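The first thing Elínborg Riis tells me is to take my watch off. The second is to stop holding my breath. I'm strapped into Bech, a walking machine the height of a bus shelter, in a cold shed on the edge of Trondby, and I've got 45 minutes to cross a car park.

It's 200 metres. I'd pictured myself striding over it by lunch!

My left leg goes up beautifully. My right one has other ideas, and Bech sits down with a hiss like an old sofa. "Smaller," says Elínborg over the headset. "Think of stepping over a cat."

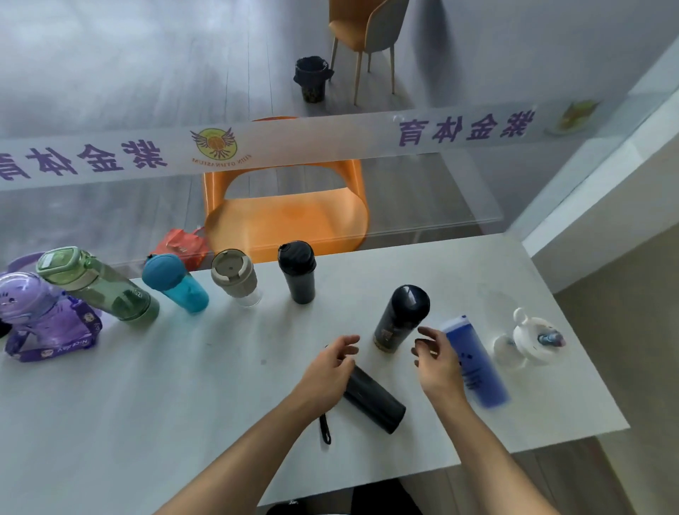
Bottles on the table, one of them on its side.

By my fifth go I've managed two proper steps – wobbly, but mine. Lies Baert, who built the hips, reckons most people need until June to walk in a straight line. She took five weeks herself, and still won't do corners when it's windy.

I climb down with jelly knees and ask when I can come back.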